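Setting up a drawer routine with the Gristley kit

Posted 4/7/19

The Gristley arm from Hevar sells for 1698, and the box promises it will open drawers "out of the gate." It will, once you have given up an evening to the steps below.

1. Put a small cabinet on something that grips. Bare desktops let furniture skate toward the robot, which the robot takes as encouragement.

2. Park your desk at one height and leave it there. The routine remembers where the handle was and has no interest in where it went.

3. In Datbridge, the bundled software, choose Teach, then Pull. Set the pull distance to 100 mm and the speed to 2. The factory speed is for people who dislike their drawers.

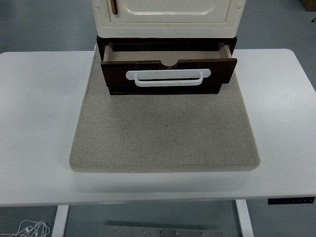
4. Save the open position before you teach the closing push. If you skip this, Datbridge files both under "Untitled" and picks one.

5. Run it with the drawer empty first. A bar handle is the easy case. For knobs, Hevar would like to sell you the Lungu fingertips, another 400, and I'm sorry to report they're good.

If the arm stops short, redo step 3 and lower the grip slightly. The manual covers this on its last page, in German.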